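Small shelves, big difference: a talk with Jintana Saithong

Jintana Saithong keeps her pantry door open when company comes, and I can see why! I spent a long Saturday morning in her kitchen in Dendham, drinking her very strong coffee and hearing how she went from a cupboard that rained crackers to one she likes looking into.

"I used to buy the bins first," she says, laughing. "I'd see a set of 36 on sale and think, great, that's my life sorted. Then I'd get home and they'd be too tall for the shelf, every single one."

These days she helps other people with their kitchens, mostly friends of friends, and she has a soft spot for the cheap wire rack. Put a flat board across the top of one and you have two levels where there used to be one. She calls it "the upstairs and the downstairs," and she is a great believer in giving the downstairs to flat, boring things like foil and parchment.

"People stack and stack, and then the thing they want is at the bottom," she says. "With two levels you can slide it out. My mother stood in front of mine and opened and closed the cupboard for ten minutes, she was so pleased."
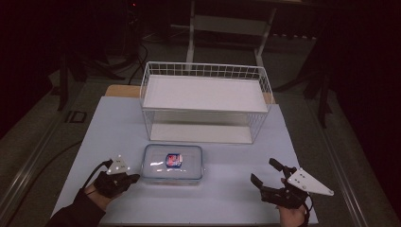

A white wire rack with its two levels, and a clear container in front with one small packet inside.

The clear container is her other great love. She started with a few from Plastar, moved on to a Galora set when the lids went missing in a house move, and now mixes the two without worrying about it. What she cares about is being able to see in from the side. Labels are fine, she says, but her family ignores them, and a kid hunting for a snack will not read anything.

"If you can see there's one left, you know to buy more. That's the whole system!"

I asked about snack packets, my own weak point. I have a drawer at home that I can't describe politely. Jintana takes them all out of the outer box and puts them in a single container with a lid, and when it's full, it's full. The overflow does not get a second container. It goes to work with her husband, who has become very popular at the office.

Her friend Matilde Loureiro dropped in halfway through with a loaf of bread and some opinions of her own. Matilde likes baskets with solid sides and thinks wire lets small things fall through. "Rice packets, sure, no problem," she said. "But bouillon cubes? I find them behind the stove." Jintana pointed out that the board takes care of that. They have clearly had this argument before, and I enjoyed it very much.

If you want to try it, Jintana's advice is to do one shelf and then stop. Take everything off, wipe it down, and measure the height and depth before you go near a store. She keeps the numbers on a card in her wallet. Her deepest shelf is 30 centimeters, and she can recite that one from memory. She got her first rack at Güler, and it has come through every rearrangement since last December.

Next on her list is the cupboard under the sink. Matilde has already offered to bring a basket.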